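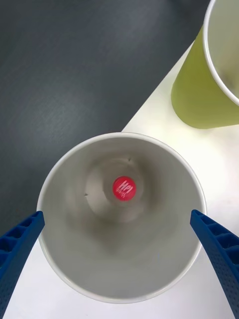
## 6.3 Handling open, thin-walled containers

This section applies to paper cups and similar containers handled by the Drostellow two-finger gripper with ribbed fingers. Read section 6.1 (workspace limits) first.

**CAUTION:** Keep hands out of the work area whenever the arm is enabled. Place and remove objects only with the arm in Hold.

### Before the first grasp

1. Set the container upright on the work surface, mouth up.
2. Check the inside. A small item such as a bottle cap may stay in the container if the task calls for it. Enter it in the task sheet as *contents*.
3. Move any second container far enough away that the fingers can open fully without touching it.
4. In the Sestenus console, select **Grip > Thin wall**. The force limit changes to 4 N.
5. Lower the arm speed to 20 percent.

### Approach and grasp

6. Bring the gripper down from above until the wrist camera shows the full rim between the two fingers.
7. Correct the position sideways until the gap to the rim is even on both sides. Do not correct by pushing the container.
8. Close the fingers in **Step** mode. Stop at first contact, then wait for the force reading to settle.
9. Lift 11 mm and hold. If the rim folds or the container tilts, lower it, open the fingers, and go back to step 6.

**NOTE:** The wrist view does not give a reliable height. Use the Z value on the console.

**NOTE:** Containers with contents may be tilted up to 85 degrees only in tasks marked *Pour*. In all other tasks, keep them upright.

### Site rules

- One operator holds the enable switch. A second person may watch but may not reach in.
- Replace a container with a creased rim before the next run. Small marks on the inner wall are acceptable.
- Log every drop, including drops with no damage, under code Ala-2.
- Do not raise the force limit to cure slipping. Clean the finger ribs with a dry cloth and repeat step 8.

For rigid cups, go to section 6.4. The force table is in Appendix C.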